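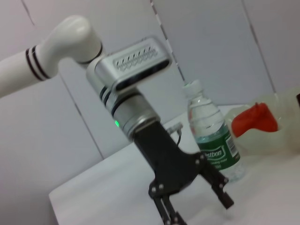 4.2 Rangement d'un plan de travail : où en est-on ?

La question posée en introduction (une machine peut-elle assurer seule les petites corvées d'une maison ou d'un atelier ?) se joue pour nous sur une tâche banale, débarrasser une table. Protocole repris de Deligiannis, version courte. Objets courants, contenants ouverts, pas de marqueurs visuels. Consigne donnée en une phrase, puis plus aucune intervention sauf arrêt d'urgence.

Corpus total : 2 481 prises tentées, dont 1 521 menées jusqu'à la dépose dans le bon contenant. Le reste se partage entre glissements, déposes à côté et abandons du planificateur. Les bouteilles transparentes restent pénibles. Profondeur mal estimée, contour perdu sur fond clair, fermeture trop haute sur le col. Les objets mous passent mieux que prévu, à condition de ne pas exiger une orientation précise à l'arrivée. Isia, notre module de saisie, a été réentrainé une seule fois, en février, et les poids n'ont plus bougé ensuite.
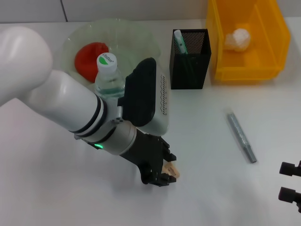
Figure 3. Petit objet clair tenu du bout des doigts au-dessus de la table. À l'arrière, bol transparent, porte-stylos noir et bac jaune.

Les petits objets (fig. 3) posent un autre problème : la main masque ce qu'elle tient. Sur 172 essais de ce type, l'erreur dominante est une prise décalée, détectée trop tard, souvent à la dépose. Un retour tactile aiderait sans doute ; pas testé ici. Idem pour les tiges métalliques couchées à plat, que Juvier traite avec un outil dédié et que nous avons laissé dans le lot.

Côté durée, pas de quoi pavoiser. Une table complète demande quelque 200 secondes, arrêts compris. A. Casado (comm. pers.) observe le même ordre de grandeur sur le banc Bidlow, avec un éclairage pourtant mieux maîtrisé. Pour l'atelier, en tâche de fond, c'est acceptable. Pour la cuisine, non, pas encore. Le détail par catégorie d'objet est donné en annexe B, les conditions d'éclairage en 4.3.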